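Section 9: Placing and Securing the Cabinet

The Nellis low cabinet is supplied assembled. Read this section in full before moving it to its final position. Two persons are required for lifting.

9.1 Choosing a position

1. Select a level floor area. Corner placement is permitted.
2. Keep the cabinet at least 70 cm from any heater or open fire.
3. Confirm that no pipes or cables run behind the fixing points.

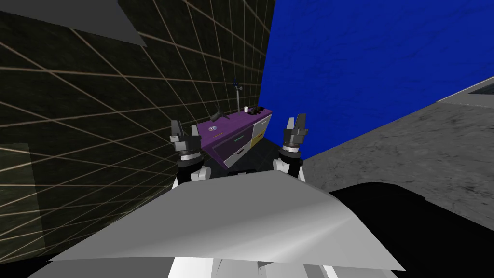
9.2 Levelling

1. Lower the cabinet onto its feet. Do not drag it.
2. Place a spirit level on the top and turn each foot until the bubble is central.
3. Check that the doors close without rubbing.

Caution: the unit weighs 26 kg when empty. Remove all contents before adjusting the feet.

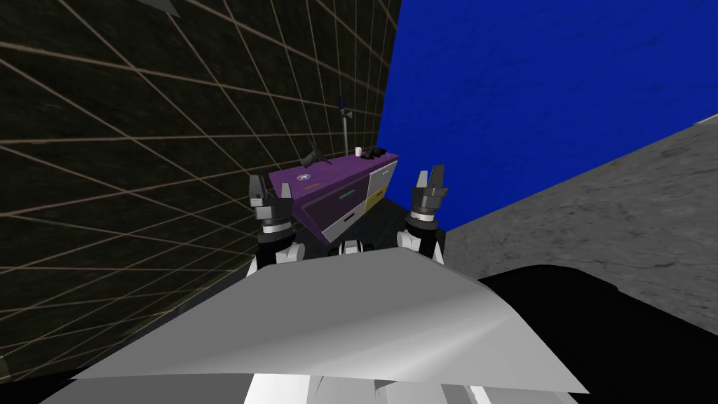 Once the cabinet is level, tighten the lock nuts by hand and then by a further quarter turn. The level should be checked again after the cabinet has been loaded.

9.3 Fixing to the wall

1. Mark the wall through both Jonier brackets.
2. On tiled walls, drill with a tile bit at low speed, without hammer action.
3. Insert the plugs and tighten the screws evenly.

Note: the plugs supplied are not suitable for plasterboard.

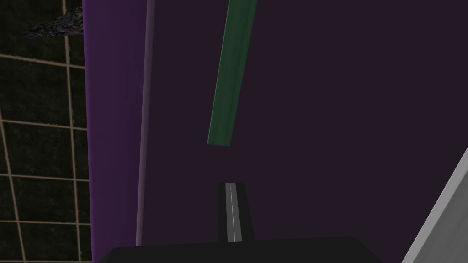
Figure 9.3. Tiled wall with grout lines.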